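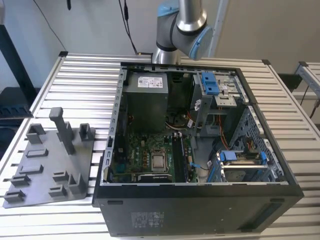
Figure 1. Arm, gray fixture plate and open desktop tower on the slatted table.

Unit 4: Budgeting for a small robot cell

Reading for this unit: the Grollodetti planning sheet, pages 2 and 3. Bring your own copy. The Naseri quote is stapled to the back.

4.1 What the quote covers

Students tend to write down the price of the arm and stop there. The Naseri quote lists the arm, its controller and one day of setup. It does not list the gripper, the table, the fixtures or the parts you will practice on. Each of those needs its own line in your budget.

4.2 Fixtures

A fixture plate holds small parts in a known place so the arm can find them again. For this course the allowance for fixtures is $1,000. That has to cover the first plate and at least one redesign. Most groups forget the redesign. Put it in as a separate line, dated November, when the first trial results are due.

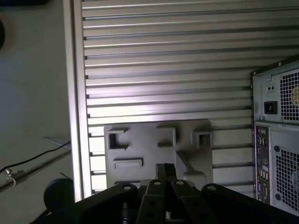 The gripper goes on its own line as well. Before you pick one, write down the narrowest and widest part it has to hold, and how much room there is around each part. Fingers that fit a flat plate well may not reach into a crowded computer case. If you need a second set of fingers, price them now. Badik sells them separately from the gripper body, and Zaltine sells them as a kit. Compare the totals, with shipping.

4.3 Work pieces

Used desktop computers are cheap, but they do get damaged. Plan on 3 towers per group. Check that the screws and latches are all there before you accept them.

4.4 Assignment

Prepare a one-page budget for a cell that takes memory modules out of a desktop tower. The arm and controller are already paid for. Your limit for everything else is $2,000, including the fixture allowance. Show unit price, quantity, supplier and delivery time for every line. Leave taxes out.

Due Sep 28, 2019, on paper.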